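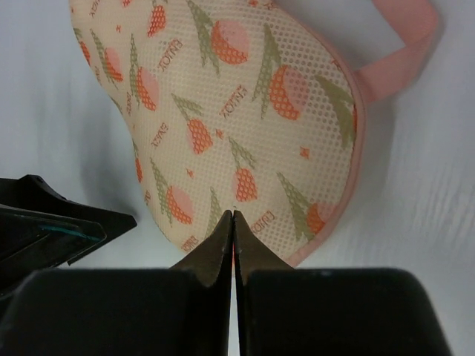 The abbot of Serno had been dead for 342 years when Arne Nolte was asked to find out where he was buried. The plan of the church showed a grave before the north altar. The grave had been opened in spring and held nothing but gravel and one iron buckle.

Nolte read the account rolls in the tower room, where the light was good until four. Most of it was candles, eels and roof lead. Under October, in the last year of the abbot's life, a clerk had written: paid to the carter Gava, 12 pence, for one night's carrying, and for his silence the same again.

He copied the line out and went down to the kitchen, where the prior was cutting bread.

"Where could a cart get to in one night?" Nolte asked.

"In October? The river. Not over it, the bridge was down."

"What was at the river?"

"A chapel. The stones went into the mill long ago."

They walked there the next morning. The miller let them in through the back and moved some sacks. Low in the wall was a long slab, set on its side, with a staff cut into it and half a name. The other half had been taken off to make room for a drain.

The prior knelt and put his hand on the letters. He asked whether the bones would be underneath.

"No," said Nolte. "They only wanted the stone."

The miller said there was a mound in the orchard his father had never let anyone dig. He said it as he might have mentioned a loose gate. Then he went to look for a spade, and the prior took off his coat.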